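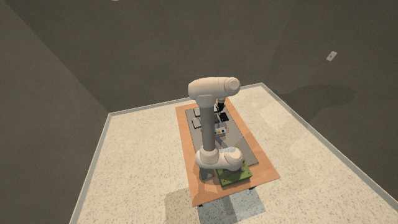 Cenance releases Gwynne, a setup and care plan for small tray-handling cells, rehearsed in simulation first

FEVDALE, May 28, 2019. I'm Kirsten Ravn, I look after robot cells at Cenance, and I get to write this one myself because I've spent most of the winter on it. As of today we're making Gwynne available to every customer who runs one of our bench cells, and to anyone else who asks nicely. Gwynne is a written plan for setting up a single-arm cell, keeping it in shape and getting it going again after a repair. It comes with a simulated copy of the bench, so you can try every step on screen before you pick up a hex key.

The cell we wrote it around is a small one. One white arm on a green mounting block, a gripper, a flat gray work surface on a table, trays and plates to move, and a button box within reach of the operator. We built the first of them for a sample-handling lab called Donov, and it was Donov's questions (so many questions, bless them) that made us write things down properly.

Why we started with the mount

If you call our service line and tell me the arm is missing its pick points, I'm going to ask you about the base before I ask you about anything else. I know it's dull! People want to hear about the gripper or the software. But the arm measures everything from the block it stands on, and a small tilt down there grows into a big miss out at the fingertips.

So the plan begins with the bolts. You check them with the arm powered down and parked, you tighten in a cross pattern, you wait a day, and then you check them again. Asger Bergmann, our field technician, wanted that second check printed in capital letters. We talked him down to bold.

After the mount comes the table. A table that looks steady when you lean on it can still rock when an arm swings out and stops. Gwynne has you run a slow sweep from one side to the other with nothing in the gripper, then the same sweep at working speed, with a dial indicator standing on the floor and touching the table edge. Write both numbers down. You'll be very glad to have them a year later when somebody has moved the bench to mop behind it.

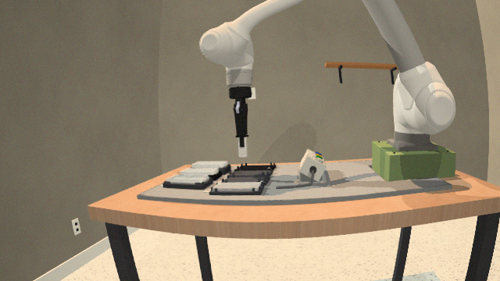 Rehearsing on screen

The simulated bench grew out of a bad day in February. We had replaced a wrist joint at Donov, and when we ran the old tray program the arm went through one of its moves with the elbow dropped much lower than we liked. It stopped in time, thanks to a quick hand on the stop button, but I drove home thinking we should have seen that coming. With a model of the bench we would have.

Þórey Kirkegaard built that model. She started with the arm, the green block and the table, got those to agree with our measurements, and only then began to put things on the work surface. She still does it in that order and the plan asks you to do the same. It's tempting to fill the bench right away so that it looks like the real one, and then you end up chasing an error through every tray you own.

You can swap the layout, too. Tray holders, racks, flat tiles, the button box, any of it can be taken off or shifted. We ended up with a whole family of benches that way, some crowded and some nearly bare, and I'd encourage you to save a few of your own. A nearly bare one is what you want for checking the arm. A crowded one is for checking whether your wrist clears the rack next door on the way down, and you'd be surprised how often it clears in the middle of the row and doesn't at the end.

What goes into a setup day

We plan on 10 working hours for a new cell with two people. Donov took around 12, and that included a long lunch and a hunt for a missing torque wrench. The order goes like this:

Bolt down the mounting block and record the torque.
Set the arm on it, connect power and let it find its home position.
Run the empty sweeps described above.
Fit the gripper and check that the fingers close square to the work surface.
Teach the reference points, starting with the one closest to the base.
Load the same points in the simulated bench and compare.
Place trays and holders, then walk each pick at low speed with one hand on the stop.
Test every button on the box, including the ones you think you'll never use.

That comparison in the middle is the part I'd defend with my life. If the simulated arm and the real arm disagree about where a point is, stop and find out why. Nine times out of ten it's a tool length typed in wrong. I have typed it in wrong myself, more than once, with Asger standing right behind me.

Looking after it

Once the cell is running, Gwynne asks for very little. Each week you wipe down the work surface and the gripper, look at the fingertip pads, and run the arm to the reference point nearest the base. That takes less time than making a pot of coffee. Every six weeks you do the sweep again and hold your numbers up against the ones from setup day. If they've drifted, go back to the mount.

We also ask you to keep a log, on paper, at the bench. I know, I know. We tried it on a tablet and the tablet kept wandering off. The paper log at Donov has coffee rings on it and somebody's drawing of a fish, and it's the most useful document in the building. Barnabás Antal, who runs their sample room, put it this way when I asked if I could quote him:

"I used to call Kirsten and tell her the robot was acting funny. Now I call her and tell her that pad wear on the left finger doubled since the last check, and she brings the right part. I still sometimes just say it's acting funny."

After a repair

A repaired cell gets treated like a new one from the repaired part outward. If you change a fingertip pad, you recheck the gripper and the picks. If you change a wrist joint, you redo the reference points as well. If the arm comes off its block for any reason at all, you start from the first bolt, and I'm sorry, there's no shortcut and I've looked for one.

Before any of that runs on the real bench, run it on the simulated one. Use the bare layout first and watch the elbow and the shoulder, since everyone naturally watches the gripper and the trouble tends to come from higher up. 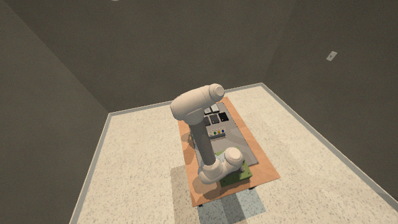 Then put your tiles or trays back, run it again from a second viewpoint, and look for the moves where the arm folds over itself. We've had good luck with slowing those moves way down for the first few cycles and then bringing them back up to speed bit by bit. Þórey's rule is that if you flinch, it's too fast.

Valdemar Steinarsdóttir, our head of service, would like me to mention the money. Gwynne is free with any Cenance service agreement. Without one, the written plan is still free and the simulated bench is sold as a yearly license; write to us for a price, since it depends on how many cells you've got. The bench files need a reasonably recent desktop computer and don't need to be connected to the robot.

What's coming

We're working on a version for cells with two arms on one table, and it's harder than I promised Valdemar it would be. Four customers have offered to let us try it on their benches. If you've got a two-arm setup and a patient operator, I'd love to hear from you as well.

We're also holding open afternoons at our Fevdale workshop for anyone who wants to practice the mount check and the gripper swap with one of us standing by. Bring your own log if you keep one. Asger loves reading other people's logs.

About Cenance

Cenance builds, installs and services small robot cells for labs and light assembly shops. Our workshop and our service desk are both in Fevdale, down the same hallway, so the people who answer your call are usually the people who bolted your arm down.

Press and customer contact

Kirsten Ravn, Cell Care, Cenance, Fevdale. Ask for me at the service desk. If I'm out at a customer's bench, leave a message with Þórey and I'll call you back.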